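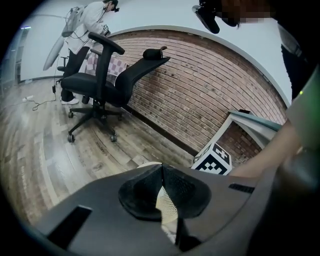

Zuletzt geändert: 1. Juni 2022

Bürostuhl mit Netzrücken richtig einstellen

Man kauft einen Stuhl mit Kopfstütze, Armlehnen und mehr Hebeln als ein Stellwerk, setzt sich hinein, ruckelt einmal und fasst danach nie wieder etwas an. Nach drei Wochen tut der Nacken weh, und schuld ist der Stuhl. Wer eine Viertelstunde übrig hat, kann es anders machen.

Die Anleitung passt zu den meisten schwarzen Drehstühlen mit hohem Netzrücken, Fußkreuz und Rollen. Wo welcher Hebel sitzt, hält jeder Hersteller anders. Beim Wollcombe, den ich selbst benutze, liegt die Höhe rechts und die Wippe links, beim Nedska meiner Schwester genau umgekehrt. Wir besuchen uns trotzdem noch.

Vorher

Zieht die Schuhe an, die ihr beim Arbeiten tragt. Wer in Socken arbeitet, stellt in Socken ein. Den Stuhl so weit vom Tisch wegrollen, dass er sich einmal ganz drehen lässt, ohne dass eine Armlehne an die Tischkante schlägt. Kissen, Jacken und Katzen herunternehmen.

1. Sitzhöhe

Aufstehen, Hebel ziehen, Sitz auf Kniehöhe bringen, hinsetzen. Die Füße stehen flach auf, die Oberschenkel liegen ungefähr waagerecht. Hochfahren lässt sich der Sitz nur entlastet, herunter geht es nur mit Gewicht darauf. Wer im Sitzen am Hebel zieht und auf Auftrieb hofft, wartet lange.

2. Sitztiefe

Ganz nach hinten rutschen, bis der Rücken das Netz berührt. Zwischen Sitzkante und Kniekehle sollten zwei bis drei Finger passen. Manche Stühle haben dafür einen Schieber unter dem Polster, andere haben gar nichts. Dann hilft ein festes Kissen im Rücken, auch wenn es kariert ist und nicht zum Rest passt.

3. Rückenlehne

Die Wölbung gehört ins Kreuz, also etwa auf Gürtelhöhe. Bei vielen Modellen zieht man die Lehne im Stehen hoch, bis es klickt. Hat man die richtige Raste verpasst, muss man sie meist ganz nach oben ziehen, wieder herunterlassen und von vorn anfangen - das gehört offenbar zum Sportprogramm.

4. Wippe

Der große Drehknopf unter dem Sitz regelt den Widerstand. Kippt man beim Anlehnen nach hinten weg, ist er zu weich. Muss man sich mit den Füßen abstemmen, ist er zu hart. Immer nur eine halbe Umdrehung drehen und dann probieren. Der Knopf am Jurkus ist so schwergängig, dass man sich dafür am besten neben den Stuhl kniet.

5. Armlehnen

Schultern fallen lassen, Ellbogen anwinkeln, Armlehnen von unten heranführen. Beide gleich hoch, bitte. Stoßen sie an die Tischplatte, kommen sie tiefer, und die Unterarme liegen dann eben auf dem Tisch.

6. Kopfstütze

Sie kommt zum Schluss und soll den Hinterkopf beim Zurücklehnen auffangen. Drückt sie beim Tippen den Kopf nach vorn, ist sie falsch eingestellt. Bei kleineren Leuten sitzt sie oft selbst in der untersten Stellung zu hoch. Dann abschrauben und die Schrauben in eine Tüte tun, auf der steht, wozu sie gehören.

Rollen

Für Holzboden braucht man weiche Rollen, für Teppich harte. Zum Wechseln den Stuhl auf die Seite legen und die Rollen gerade herausziehen. Bei der Gelegenheit die Haare von den Achsen schneiden. Es sind immer Haare auf den Achsen.

Nach 2 Tagen noch einmal bei Schritt 1 anfangen und nachstellen, was drückt.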